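Does anyone need a kitchen declutter?

8 May 2019

I have now read three books about getting rid of things, which I realise is three more things I own. They were lent to me by my sister-in-law, who has taken to it like religion, and I promised I'd give the method a fair go before I said anything rude. I have given it a fair go. I gave it all of November and a good part of the winter after that.

The method, if you've been spared it, is called Felturach. There's a book, a second book which is mostly the first book with bigger photographs, and a set of cards you are supposed to lay on the worktop while you work. You empty one room at a time. You handle every object in it. You put it into one of the named groups and you are not allowed to put it back where it came from until you have "let it rest" for 20 days in a box.

I started with the kitchen, as instructed. The book says the kitchen is where the house keeps its habits. I thought it was where we kept the food.

The first claim I'd like to argue with is on the back cover, where it says the average home kitchen holds 738 objects. I looked for where that number comes from. There is no footnote and nothing at the back. The second book repeats it and gives the first book as the source. Does a packet of cocktail sticks count as one object or as a hundred? Are lids separate? If you are going to frighten people with a figure you should at least say what it's a figure of.
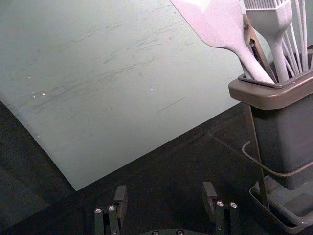 The second claim is that you'll save time. I am prepared to believe that a person with a very full kitchen loses a bit of the day hunting for the peeler. But the book says 46 minutes a week, which is an oddly exact sort of guess, and against that you have to set the time it takes to do the thing in the first place. It took me most of a fortnight of evenings. I had saucepans on the stairs. We ate a lot of toast, because the toaster belonged to a group I hadn't got to yet and was therefore still plugged in.

And then the resting. I can see the idea behind it: if you haven't missed something while it's been in a box, you can live without it. Fine, but that only works for things you use all the time. I didn't miss the big roasting tin because nobody roasts anything big in a normal fortnight. I didn't miss the jam funnel because it wasn't jam time. By the logic of the cards both should have gone to the charity shop, and I'd have been buying them again by the end of the summer. I asked about this on the Felturach message board and was told I was "clinging to seasonal selves". I don't know what a seasonal self is. I make jam when there is fruit.

What bothers me more is how much there is to buy. For a system that is meant to leave you with less, it is forever nudging you towards the shop. There are Rosen tubs, which are recommended in chapter four and again in chapter nine, and which come in sizes that don't fit inside one another. There are labels. There is a drawer insert made by a firm called Waaka which wants your drawer to be deeper than any drawer I have ever owned. I priced up the full starter list one evening and then closed the laptop and had a biscuit from a tin with no label on it.

I did buy one thing, in the interests of fairness. It was the Trultden drawer divider, the cheap one, £13 with postage. It is a strip of something springy with a foot at either end. It holds for a day or so and then lets go with a bang, usually when the house is quiet. The reviews are very good. I read a fair number of them before ordering and I should have noticed that nearly all were written in the week people got it. Everyone is pleased with a drawer divider in the first week. Come back to me in spring.
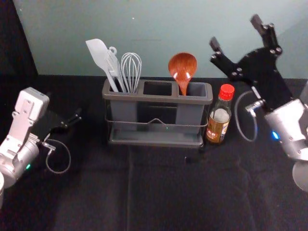 My sister-in-law says I went into it wanting it to fail, and I've thought about that, as it's the sort of remark that sticks. She may be partly right. I do bristle when a book tells me how I'm going to feel at the end of it. But I kept a list as I went along, of what was better and what was worse, and I tried to be straight with it.

Better: I threw out a lot of spices that had stopped smelling of anything. The cupboard under the sink no longer has to be held shut with a foot. I found the good scissors. I also found out that we had been buying cornflour for years on the belief that we were out of cornflour.

Worse: I gave away a lemon squeezer that I now want every week. Guests can't find anything, as it's all been put where the cards say and the cards think glasses belong near the door. The bin bags live in a place that makes sense to the author of the book. And we had two proper rows about the colander, which I don't think we'd have had otherwise.

Would I have got the good bits by giving the cupboards a clear-out on a wet afternoon, the way my mother did, with the radio on and no cards? I think so. She never let anything rest in a box. She held it up, said "what on earth", and that was that.

I've been asked if I'm going to carry on with the other rooms. The next one in the book is the bathroom, and after that it wants you to do the loft, which it calls "the attic of the mind". I've read that chapter. It recommends more tubs.

The books go back to my sister-in-law at the weekend. If anybody reading has a lemon squeezer going spare, the glass sort with the little teeth round the edge, leave a comment underneath and I'll pay the postage.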